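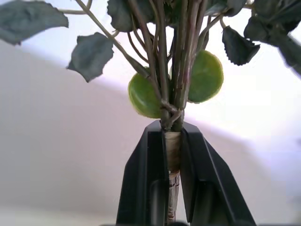
Artificial stems, held upright.

Prinwood Archery Club
November 28, 2020

1/10
The club has received a number of questions from members about arrow spine and how to choose it. This thread sets out the guidance agreed by our coaching group in October. It applies to target archers shooting recurve bows, indoors and outdoors.

2/10
Spine is the stiffness of an arrow shaft. Static spine is measured by supporting the shaft near both ends, hanging a set weight from the middle and recording how far it bends. A larger number on the shaft means a weaker arrow.

3/10
Dynamic spine is how the arrow behaves when it is shot. It depends on the static spine, the length of the shaft, the weight of the point and the force of the bow. Two archers may use the same shaft and need quite different set-ups.

4/10
Members should have their draw weight measured at their own full draw. The figure printed on the limb is taken at a standard draw length and is often wrong for the person holding the bow. Shanti Mathur has the club scale and will take readings before any indoor session.

5/10
Cutting a shaft makes it act stiffer. Fitting a heavier point makes it act weaker. We ask that beginners leave their shafts long until their draw length has settled. Juniors should expect to change arrows as they grow.

6/10
A bare shaft test at 10 metres is a sensible first check. Shoot three fletched arrows and two bare ones at the same mark. For a right-handed archer, bare shafts landing to the left suggest the arrow is too stiff, and to the right, too weak. Left-handed archers should reverse this.

7/10
Please repeat the test on a second day before cutting anything. A poor release will give a false result - so will a tired archer.

8/10
Carbon shafts must be flexed and inspected before every session. Any shaft with a crack, a split or a soft spot is to be withdrawn at once. It must not be glued or taped and returned to use.

9/10
The club's loan arrows have been sorted again by spine and length. There are 46 in the long rack and 26 in the junior rack. Loans are signed out with Lucero Quispe and should come back in the same tube.

10/10
Members who are unsure of their readings may reply to this thread with their measured draw weight, shaft length and point weight. A coach will answer in turn. Please do not order new shafts until you have had that reply.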